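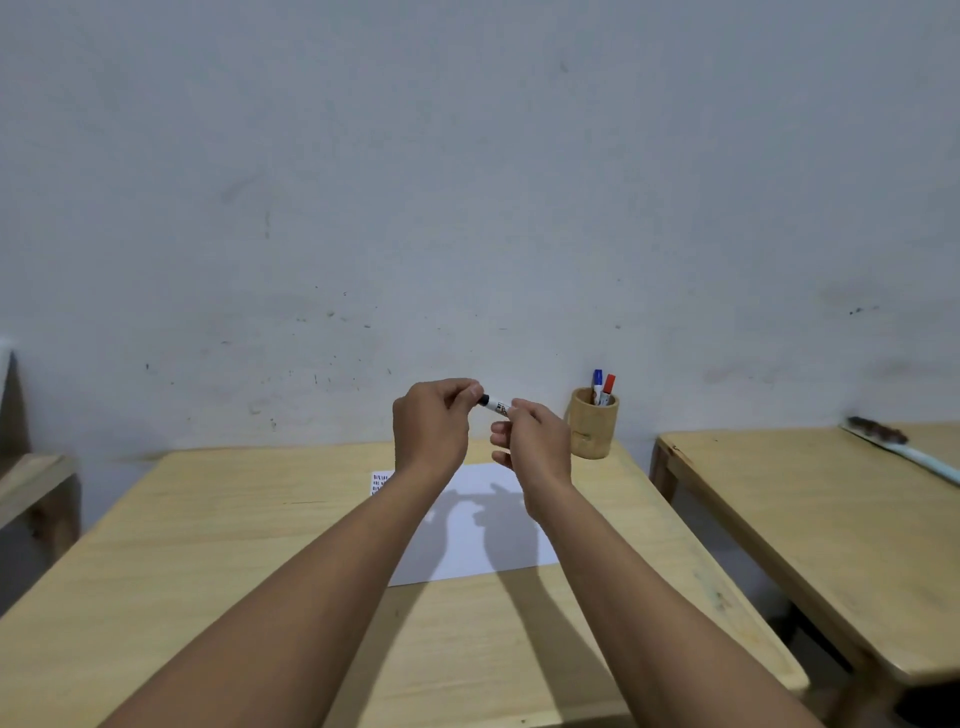 Week 2 of the handout, and I want to talk about caps. Most dead whiteboard markers I find in the Clulldale study room dried out because somebody left the lid off over lunch. Use both hands, as with the white marker over the desk, one on each end and the barrel held more or less level. I like a plain sheet of paper underneath for test strokes, and it saves the desk top too.

Push the cap back on until it clicks — I do mean every time, even between two headings. Store your markers flat in the tray. Spares are in room 74, ask Lourenço Cordeiro.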